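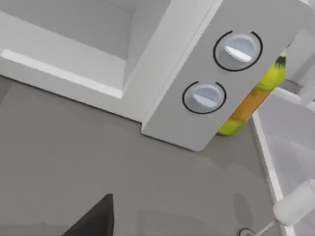 Simulator view of the countertop oven station, with the gripper finger at lower left.

A Simulated Kitchen Is a Fair Test If You Publish the Reset Rules

The Weltine open day in May had one exhibit that deserved more floor space than it got. At the back of the hall, past the palletizing cells and the coffee, a workstation ran a manipulation policy in a rendered kitchen. The task was to close in on a countertop oven and turn a control knob to a commanded position. There was no physical arm at that bench. Most visitors stayed for one attempt and moved on to something with a motor in it.

I stayed for most of the afternoon, and my view is that the bench was the most informative thing in the building. I also think it was presented badly, and the two points are connected.

Consider the task first. A knob is a small target with one useful degree of freedom. The oven in the simulator has two of them, one above the other, with the same dial and the same raised indicator bar. A policy that has learned "go to the round thing" will pick the wrong one some of the time, and it will do so with great confidence. The open cavity to the left is a second trap, as a large opening attracts a badly trained reaching policy in much the way a drain attracts a marble. Then there is a yellow-green bottle lying partly behind the control panel. It plays no part in the task. It does sit where a wide approach from the right would want to pass, and a finger that clips it has failed in a way that a score based only on dial angle will never record.

Weltine reported a score based only on dial angle.

The sheet on the bench gave 3165 evaluation episodes. That is a respectable quantity, and it is the chief argument for working in simulation at all. A physical cell at Bruster, which I visited last year, managed 50 trials in a working shift, and an operator had to put the objects back by hand each time. In the rendered kitchen the reset is a function call. Anyone who has spent a shift straightening props will understand the appeal.

A large episode count does not help much if the episodes resemble each other. I asked how the starting states were drawn. The answer was that the gripper pose was randomized inside a small box, the camera was fixed per run, and the oven stayed where it was. The loose objects came from a set of 37 layouts prepared in advance. So the figure on the sheet describes many repetitions over a modest number of situations. That is still useful. It measures consistency well and generalization poorly, and the sheet should have said which one it was claiming.

The usual complaint about such exhibits is that simulation is too clean. I find this less persuasive than I used to. The counter in the Weltine kitchen has shadows and faint blotches on it, the appliance is white against a pale background, and the dials are gray-white on a white panel. Contrast on the control panel is low except at the thin black rings around the knobs. Many real kitchens are easier to see. The weakness of simulation for this task is in contact. Knob friction, detents and the compliance of a fingertip on a narrow ridge are modeled with a few constants, and a policy will exploit any of them that are wrong. One run I watched turned the upper dial by pushing on the end of the bar with the side of the finger. In the simulator it counted as a success. On a stiff dial I would expect the finger to slip.

Bisgaard handled this better at its own demonstration. Their team showed the same policy under 3 friction settings, side by side, and left the worst one running. Visitors saw failures. The discussion at that bench was noticeably more technical, and I doubt it cost the company a single inquiry.

I would ask the same of Weltine. Print the reset distribution next to the success rate. Count contact with objects outside the task as a failure, or at least list it in a separate column. State the dial tolerance in degrees. Show the layouts in which the policy does worst, and let visitors choose one from a menu. None of this requires new engineering; the logs already hold the data.

The Wemusmont group is due to host the next open day and has said it will include a simulated bench. It should be placed near the entrance, with the failure log on a second monitor and a chair for whoever wants to read it.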